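Wendby Community Kitchen
Walk-through checklist, linens and prep room
Filled in by: Kathleen Hayes
Read back by: Defne Kozan
Day: Tuesday, before lunch service

Marks: OK, Fix, or Don't know. I have used Don't know more than the last person did. If I couldn't check it, I didn't tick it.

1. Fire extinguisher by the back door
OK. Gauge in the green. The tag is signed for every month up to June in the same pen and what looks to me like the same sitting. I'd like to know who signs it and when.

2. Exit path clear
Fix. Two folding chairs leaning on the wall inside the door. They were there last time too, and last time's sheet says "moved." Moved where?

3. Outlets near the sink
Don't know. The test button on the left one clicks and resets. The right one is behind the Beteck warmer and I couldn't get a hand to it. The old sheet has it down as tested. I would like to meet the person with an arm that thin.

4. Warmer cord
OK as far as I could see it. No cracks in the part that shows. Sheet says unit 1049, sticker says 1049, so at least that matches.

5. Shelf load
Fix. The Coste shelf in the linen closet has a printed limit on the upright and the print has rubbed off. Somebody wrote "fine" under it in marker. Fine is not a weight. Heavy stuff goes on the floor rack until we find the paperwork.

6. Hand-wash sink
OK. Soap, towels, hot water inside a minute. The sign says to scrub for as long as it takes to sing the song. I've watched people. They don't know the song.

7. Cleaning products
Fix. The spray bottle on the lower shelf has no label. It was called "probably the Unell one" by three different people. Probably is how somebody ends up wiping a cutting board with floor cleaner. I poured it out. Label the next one.

8. Table coverings
Fix, partly. We keep being told that cloth is all right on the prep side as long as it's changed often. I've asked how often and had a different answer each time. My view hasn't moved: cloth on the serving tables, bare wiped surface for prep. The red-and-white checked ones are the worst for it. A pattern that busy will hide a tomato stain for a week, and then we all say it looked clean.
For now:
— no cloth hanging low enough to catch a foot or a cart wheel
— nothing checked or patterned under raw food
— anything damp goes in the hamper, not back on the pile
Defne's note: "Agree on raw food. I think you're being hard on the checks. Plain white shows everything and then gets bleached to rags." We can argue about it at the table. The rule stands until then.
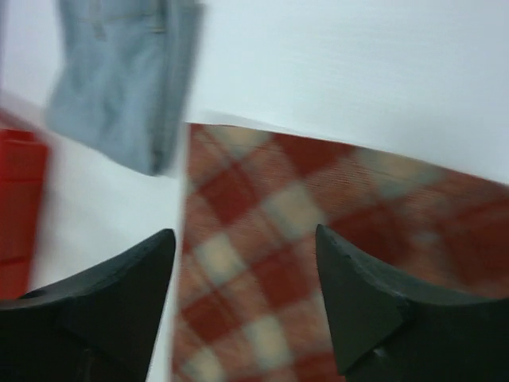 9. Hamper and laundry
Don't know. The log says everything goes out on a hot wash. The machine has no readout and I'm not going to sign for a temperature I never saw. Need a strip or a thermometer before this gets an OK.

10. First aid box
Fix. Plenty of finger bandages, no burn dressing. In a kitchen.

Recheck items 2, 5 and 7 next visit. Please don't write "done" on this sheet unless you did it — initials and the day, every line.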